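Sorting a Mixed Pile of Toys, Boxes and Bottles

Most homes have one surface where everything ends up. Toys land there with packages from the store, bottles that belong in the bathroom and boxes that should have gone to the medicine shelf in November. Set aside 35 minutes and clear it in one go.

Spread an old cloth over the work surface first. A striped or patterned one hides marks, and wrinkles do no harm. Keep the pile to one side and leave the rest of the cloth free for sorting.

Start with the boxes. Pick each one up, read the printing on the small end as well as the top, and decide where it goes before you put it down again. Large glossy packages come out early because they take up the most room.

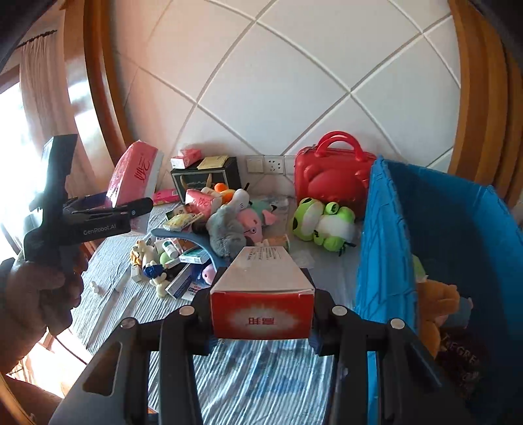

Boxes and packages first, plush toys and bottles after.

Soft toys can wait. They don't break or leak, and they go into a bin in one armful at the end. We use the 20-quart Ritside bin, but any tub with a lid will do.

Bottles need more care. Stand them up, check the caps and wipe the bases before they go on a shelf. Anything from the medicine cabinet gets its date checked and goes up high — never back in with the toys, even for an afternoon.

Long, thin boxes are the awkward ones. File them upright in a shoebox or a Clonik drawer divider with the printed end facing out.

Shake the cloth outside when the surface is clear. Small caps and loose bits collect in the folds, so run a hand along them before it goes in the wash.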